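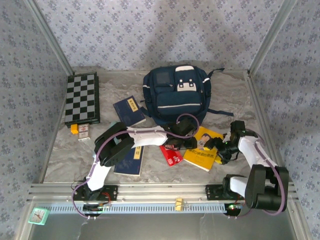

*Figure 1. Fixed-camera view of the two-arm workspace, with the backpack, books, and checkerboard on the floor of the enclosure.*

# Boltico Backpack Set: Data Card

Maintainer: Ziad Srour, Plornano
Status: internal release, March
Control stack: Khasawneh
Annotation tool: Grelirar

## Summary

The Boltico Backpack Set contains 311 episodes of two-arm manipulation centered on a soft backpack and a small group of everyday objects. It was assembled to test policies that must combine a fixed overview with close views from the grippers. Of the 311 episodes, 143 carry full segment labels. The remainder carry only a task instruction and a final outcome.

Each episode is stored in its own folder. Joint positions, gripper commands, and camera streams share a single clock, and all streams are resampled to 30 frames per second on export.

## Camera Streams

| Stream | Mounting | Intended use |
|---|---|---|
| `overview` | fixed | object search, arm coordination |
| `wrist_left` | left gripper | approach and grasp |
| `wrist_right` | right gripper | approach and grasp |

The wrist streams show the gripper fingers at the edges of the image in most approaches. Users who train object detectors on these streams should apply the finger masks supplied in `masks/`. Without them, the detector used at Plornano tended to merge yellow fingers with yellow objects, and precision on the book class fell noticeably.

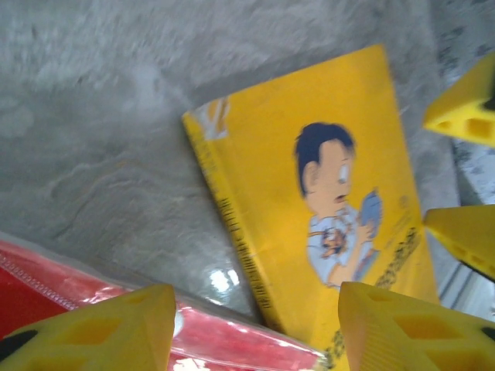 *Figure 2. Wrist view: yellow gripper fingers beside a yellow book, with a red item at lower left.*

Small print on covers and packaging is often blurred at close range. Text recognition is outside the scope of this set, and no transcriptions are provided.

## Labels

Segment labels were entered in Grelirar and reviewed by a second annotator. The following fields are required for each labeled episode:

- `phase`: one of `reach`, `grasp`, `lift`, `place`, `release`, or `idle`, recorded separately for each arm.
- `target`: the object the arm is working on. Where both grippers are at the backpack, both arms receive the target `backpack`, even if only one is moving.
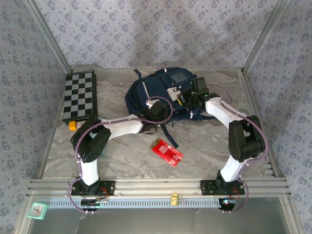
- `contact`: a yes/no value for each gripper, judged from the wrist stream and never from the overview alone.
- `outcome`: `success`, `failure`, or `aborted`, assigned after the whole episode has been reviewed.

## Known Limitations

Soft objects remain the weakest part of the set. The depth estimator in Khasawneh was tuned on rigid items, and its output becomes unreliable when fabric fills the wrist view.

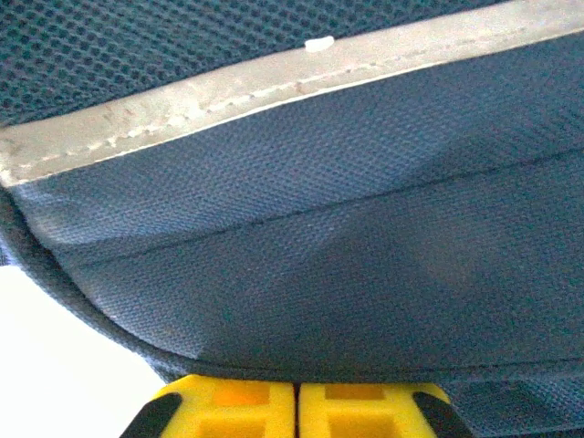
In such cases the planner falls back to the last valid pose for up to 10 frames and then halts the arm. Halts of this kind are logged as `depth_lost` and should be excluded when computing policy failure rates. Straps present a related problem: they are not modeled in the collision checker, and planned paths may pass through them.

Lighting and wall covering do not vary between episodes. Results obtained on this set should not be taken as evidence of performance in other rooms.

## Loading

```
boltico load --split train --streams overview,wrist_right
boltico check --episode 143
```

The `check` command verifies timestamps and reports missing frames. It does not repair them.

## Access and Corrections

Access is granted by the maintainer on written request. Corrections to labels should be submitted through Grelirar with the episode number and the affected field. Accepted corrections are included in the next release and listed in `CHANGES.md`.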